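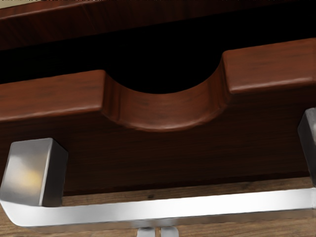 Section 12: When the arm stalls on the drawer

I wrote this part after our drawer task in Stusance kept ending in a force fault, and I'd love to save you the two days I lost on it! The controller reports "Radu 68: grip not confirmed" and then, if you just hit Resume (I did, more than once), it tries to pull anyway. Please don't do that.

Before you start: pause the run, don't reset it. A reset wipes the contact log and you'll want that.

1. Open the wrist view and find the finger-pull, the half-round notch in the top edge of the drawer front. Check where it falls between the two finger blocks. If it's well off to one side, your approach pose is bad and you can skip straight to step 5.

2. Look at how far apart the fingers are. If they're still wide open, the close command never got through, so look in the log for a line that says "close deferred." Mine had a whole string of them.

3. Switch to the room view and check the wrist and hand against whatever is stacked on the cabinet. We keep a storage box on ours, and from this side the hand covers a good part of its door, so swing the view around before you decide there's clearance.
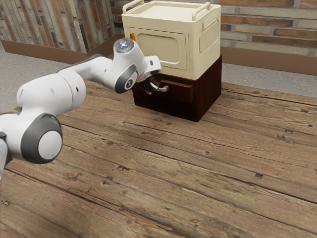
4. Back the arm off in Priltach with the jog keys, straight away from the drawer front. Keep the speed on Low.

CAUTION: Never jog upward first. With something stacked on the cabinet, the hand can catch it from below, and the simulator will happily fling the whole stack across the room. On a real arm that's a bent finger or worse.

5. Re-teach the approach pose and set the grip timeout to 900 ms. Bořivoj Vondráček runs his shorter, but mine faults again when I try it.

6. Run the approach by itself, no pull, and wait for "grip confirmed." Then turn the pull back on.

Note: if fault 68 comes back after all this, save the contact log and send it to Defne Dönmez along with your pose file. She keeps the list of known faults for Lorton builds, and yours may already be on it.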